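How to Run a Bin-Picking Demo at an Open Day

Edem Nutsugah, Nurklow workshop, Randomthorpe

These are the steps we follow when visitors come through in December to watch the arm pick mixed objects out of a bin. They assume you already have a working cell with a safety-rated stop and someone trained to run it. Your own risk assessment comes first if it disagrees with anything below.

What you need

An arm and gripper that have been running the same program all week
An open bin with tall sides
Bar clamps
Household objects in different shapes
A floor line or barrier for visitors
2 operators

Step 1. Fix the bin

Set the bin where the arm can reach every corner without stretching. Clamp it to the table on at least two sides. A bin that shifts even a little will throw off the pick positions, and you won't notice until the third or fourth miss. Push on each wall by hand after tightening.

Step 2. Dress the cables

Run the arm slowly through its full range and watch the cable bundles. They need enough slack to let the wrist turn but not so much that they catch on the bin wall. Tie them where they leave the larger segments. Do this again on the morning of the visit, even if you did it the night before.

Step 3. Choose the objects

Visitors like things they know from home. Cans, bottles, small tubs and toys all work. Mix hard and soft, shiny and dull. Clear plastic is difficult for most vision systems, so include a piece if you want to talk about that, and leave it out if your time is short. Empty all drink containers and put the caps back on.

Don't fill the bin. A small assortment lets people at the back follow which object the arm is going for.

Step 4. Set the speed

We cap the arm at 300 millimeters per second for visitors. It looks slow to the people who work with it every day, but guests can follow the motion and ask questions while it runs.

Step 5. Brief the group

Show them the floor line and the stop button before the arm is powered. Tell them the arm may pause while it is planning a move and that a pause does not mean it is safe to lean in. One operator stays at the stop. The other one talks.

Step 6. Run the picks

Start the program and let it make a few attempts before you explain anything. Then talk through one pick from start to finish. If the gripper misses, let it try again. Questions after a miss are usually the best ones of the session.
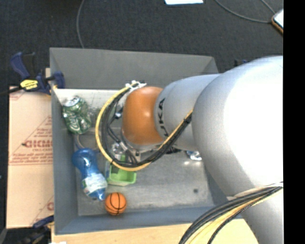
The KUKA arm over the bin, with a can, a bottle and a toy basketball among the objects.

Stop the arm completely before anyone reaches in to move or add an object. Restart only when both operators have said they are clear.

Step 7. Change groups

Allow 45 minutes per group, including questions. Between groups, check the clamps, look over the cables and put the objects back in a new arrangement. Wipe up anything that has leaked.

At the end of the day, park the arm, power down the cell and write any faults in the log before you take down the barrier.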